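Fundville Center for Early Learning
Gallery: The Block Collection
Posted 4/8/26

The Center maintains a lending collection of building blocks for use by member preschools, family day care homes, and community rooms. The collection was started by Ilse Pfeiffer with a gift of 61 pieces and has since grown to 900. Blocks are sorted by color and shape and are lent in sets for periods of up to nine weeks.

This gallery introduces the cubes, which remain the most requested part of the collection. Borrowers are asked to read the notes on care before placing a request through the front office.

Cubes are lent in single colors or in mixed sets. Red is requested most often, and member sites should expect a short wait for it in October, when many programs begin their color units.
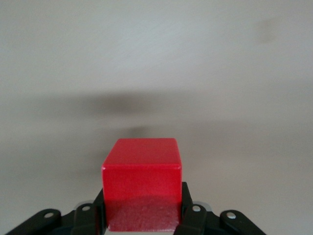
Sets are checked on return by Heike Stüber and Joscha Rieger. Each block is wiped with a damp cloth, dried in open air, and looked over for chips or rough corners. Blocks with light wear stay in circulation. Those with splits or lifting paint are withdrawn and replaced.

Borrowers should not soak the blocks or place them in a dishwasher. Stickers, tape, and markers should be kept away from painted surfaces. Missing pieces should be reported when the set is returned, and no fee is charged for the first replacement.

The storage bins, labels, and sorting trays were renewed last year through a grant from the Sperling Fund. The Center thanks Carola Hellwig for preparing the new catalog, which lists 92 sets with their contents and suggested ages.

Requests for sets and questions about the collection may be addressed to Jocelyn Nguyen, Collections Office.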